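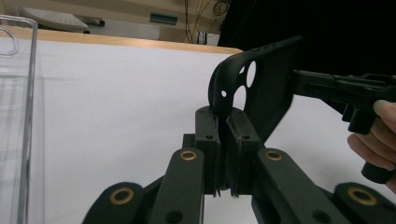
Ticket: Phone case packing, two-gripper handling
Site: Coltalcombe returns bench
Product: Fuvasach bench packer, software branch Dikovik
Priority: Medium
Status: Open, waiting on pads

Reported problem
Customer wants the packer to take over sorting and repacking of returned phone cases. Soft black cases are dropped or folded during the lift. Clear hard cases mostly go through. Customer asks whether the machine can run an evening shift without a person at the bench, and if so by when.

Background
The bench has 2,013 cases waiting from the Katayama order. A person picks up a case, looks inside, wipes it, and puts it in a sleeve. In the trial the packer does the pick, the turn and the handover from one gripper to the other. Wiping and sleeving are still done by hand.

Log

09:10
Pulled the run history for the soft case job. 800 picks attempted on the current settings. 21 stopped with a grip fault. The customer's count of bad picks is higher than ours. Ours only includes stops the software noticed. If the case slips and lands back on the table, the cycle can finish as normal.

09:45
Asked the site to put a case down with the open side up and close on the short end, one finger inside the rim and one outside. Closing on the long side makes the shell bow and the rim rolls out of the pads. 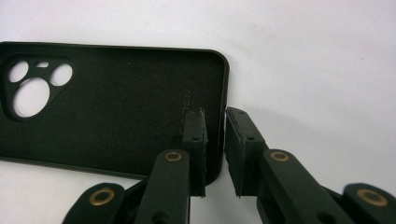 Short-end grip, one pad inside the rim. Facing on the pads is worn at the edge.

10:20
Wear on the pad facing could explain part of the slipping. Site has no spares. Ordered 2 sets, arrival in March. Until then, do not raise grip force to make up for it. We tried that on our own bench and it left a crease in the shell near the camera opening.

11:05
Tested the handover. The second gripper should take the upper part of the case before the first one lets go. On soft cases the wait between close and release was too short. Doubled it. Cycle is slower and the customer has been told.

13:30
Customer asked about lint. There are small specks on the inside lining and the packer has no step for this. Cloth wiping was tried last fall and the case slid along with the cloth. A person does it in a couple of seconds with a thumb holding the corner. Marked as not supported.

14:15
Clear cases: the vision step sometimes loses the edge against the white work surface. Suggested a darker mat for clear stock only. The black cases are found fine on white, so the mat would have to be changed between batches.

15:40
Reply sent to customer on the unattended shift. Answer is no for soft cases at present. Clear cases may be possible once the mat is in and a full batch has been run with someone watching. Picking and handing over can be left to the machine for short stretches. Inspection, wiping and sleeving need a person.

Open items
Fit new pads and repeat the 800-pick run on the same settings.
Add a check for the case still being in the grip after the lift.
Customer to send the mat size.
Decide whether slips that finish as normal should be logged as faults in the next Dikovik update.

Next contact: when pads arrive on site.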